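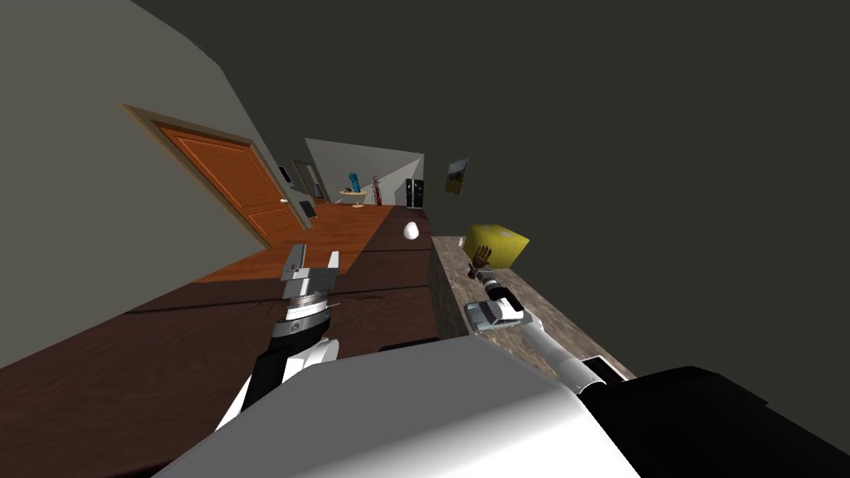
Seung-woo Moon thinks the Ukesell strips are good enough to go in the report as they stand, and that I am holding up the whole draft over a bit of noise.

2025-09-21, Skirnside bench

Fine, but I want my doubts on paper before it goes out.

The claim is that the new door sweep cuts the draft under an interior door enough to matter for the heating bill. What we have measured is airflow at the gap with the fan running. Those are two separate claims, and the second one doesn't get you to the first without a heat loss figure for a real hallway, which we don't have. The Trunurbridge people want one number for the front of their leaflet. I don't see how we give them one.

Went back through the May runs this morning. 7 of them are usable. The others were done before the vane meter was zeroed, and whoever wrote "looks OK" in the margin (my handwriting, I think) should have tossed them then. Of the 7, three were on the bare threshold and the rest on carpet. The carpet ones all show a nice drop. The bare ones are all over the place. If you average the lot together you get a good result, and that is what the draft does.

Durability: the maker's sheet says 4,000 open-and-close cycles. We did 100 by hand. After that the bristles on the hinge side had a visible lean, all one way. Seung-woo says they relax back overnight. Maybe. I didn't measure the lean before we left it, so there is nothing to compare the morning reading with. Doing it again with a ruler taped to the jig.

Smoke pencil test at the latch side was pretty but I don't trust it. The smoke goes wherever the person holding it is breathing. Pryor had the same trouble with the window seals and ended up clamping the pencil to a stand. Borrow that stand.

Also the control. We compared the new sweep with no sweep at all. A rolled towel would beat no sweep at all. I'd like a towel run, and one with the cheap foam tube, same door, same fan setting, before anyone uses the word "improved" — Seung-woo thinks this is me being difficult.

To do:
Rezero meter, write down the time
3 bare threshold runs, door not reopened in between
Towel, foam tube
Split carpet and bare in the table, drop the combined average
Ask Trunurbridge what floor they expect customers to have

Fan is still making that ticking sound at the low setting. Used medium.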